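Pillel Cube Lending Shelf: FAQ

Quick answers, last touched in April. Anything missing, ask Joyce Rotich at the desk or leave a note in the tin.

What is it?
A shelf of puzzle cubes you can borrow. Free. Part of the Pillel game room, open 2 till 7.

How many cubes are there?
284 at the last count. Mostly 3x3, some bigger ones, a drawer of odd shapes. Grażyna Kubiak keeps the list.

How long can I keep one?
Two weeks. Renew once if noone is waiting for it.

Do I need the box?
Yes please. Boxed cubes go out boxed and come back boxed. The box has the shelf number underneath. No box, longer wait while we look it up.

My cube came back with a corner twisted. Did I break it?
Probably not. A twisted corner makes it unsolvable but nothing is damaged. Hold the cube firmly, turn that one corner till it lines up, carry on. Still stuck? Bring it in.

It popped apart!
Happens. Bag up all the pieces, including any tiny ones, and bring the bag. Don't glue anything. Please.

Can I put lube in it?
Ask first. Nelly Quispe does the lubing, once a month or so, and she'd like to know what is already in there.

Can I clean it?
Damp cloth, drop of dish soap. No alcohol wipes on the pale colors. No dishwasher (yes, someone did).

Stickers or stickerless, which should I take?
Whichever you like holding. Stickerless has no edges to peel, so we hand those to younger kids. Stickered ones are fine too, just don't pick at them.

Can I buy one off you?
Sorry, no. Duplicates go on the swap table when we have them.

Do I have to return it solved?
No. Scrambled is fine, half done is fine. Karthik Weerasinghe likes the scrambled ones anyway.

I learned on the regular colors. Will a pastel one mess me up?
For a day or so, maybe. Pink, mint, light blue and pale yellow sit closer together than the usual bright set, so go slow and use good light. Dont try it under a yellow bulb. Same moves, same method. 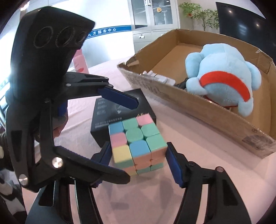
Can I donate a cube?
Yes! Any condition, even missing peices, we use them for parts. Drop it in the bin marked Lozano by the door. Box too if you still have it.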